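Five-finger hand or two-finger gripper for opening a fridge?

Posted by tulcombe_bench, 03/07/2020

Hi all! I've been comparing end effectors for a household door task and I keep going back and forth. We have a humanoid with a five-finger hand, and I also have a Vuda parallel gripper on my desk that I could put on the wrist instead (the adapter plate took me forever, don't ask). The job is a plain gray fridge with flat doors and no handles sticking out, so the fingers have to find the side edge of the door and pull from there.

The two things I can't settle are which hand to stick with, and whether to trust the head camera for finding the edge or lean on the fixed one in the room. Shots from both are below.

Room camera, then head camera: 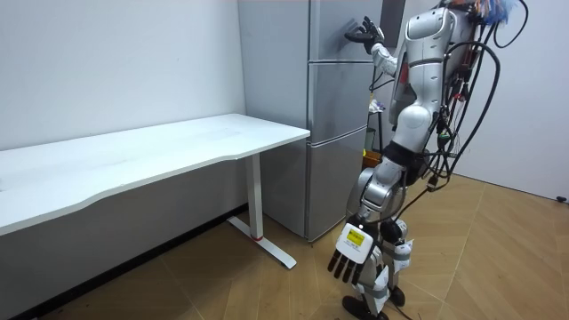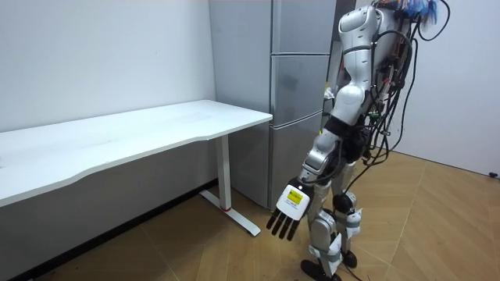
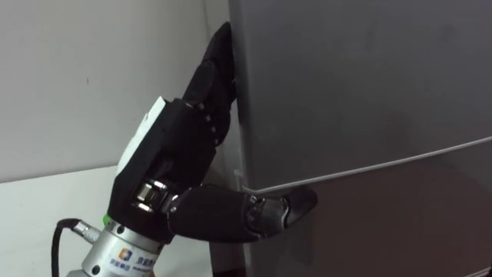
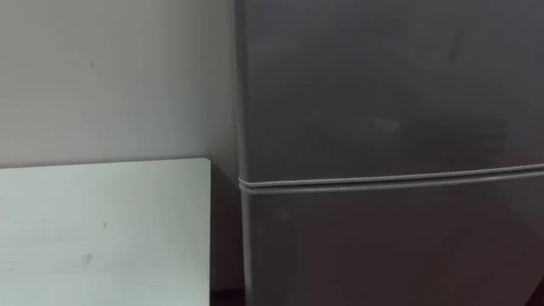
My gut says the gripper will be more repeatable, but the fingers can feel their way along an edge and I really like that. I've logged 18 tries with the hand and 9 of them ended with the door open. Budget for extra sensors is $499 and I'd love to keep some of it!

Nicanor Troncoso

I'd keep the hand. A parallel gripper wants something to close on, and a flat door doesn't give you much — you'd end up building a hook or a suction cup for it, and then you're comparing a hook with a hand. What helped me was doing less with the fingers. Lock all four together so they act like one stiff paddle, get the tips into the gap at the side, and pull with the arm. Leave the thumb out of it at first. If it pushes on a door while the fingers are pulling on that same door, you're fighting yourself.

For the cameras, use both. Room camera for where the body should stand, head camera for the last bit of reach. And save one head view with the arm down, so you can find the seam and the side edge before your own hand is covering them. Oh, and turn your wrist speed way down near contact. I run mine at 600 on the Tan controller, whatever their units are, I never did find that page in the manual.

bastadberg_kit

gripper. way less to break

coldsolder

Can't say much about the Vuda, but 18 tries is too few to pick on. Sort the failures first. If most of them are the fingers missing the gap, a different hand won't fix that and I'd spend the money on a fingertip sensor. If they got in and slipped back out, try grippier fingertips, which are cheap. I went through the same thing last November with a cabinet door and mine was all calibration, the head camera had shifted a little on its mount and I'd been blaming the fingers for weeks. Check your mount screws before you buy anything.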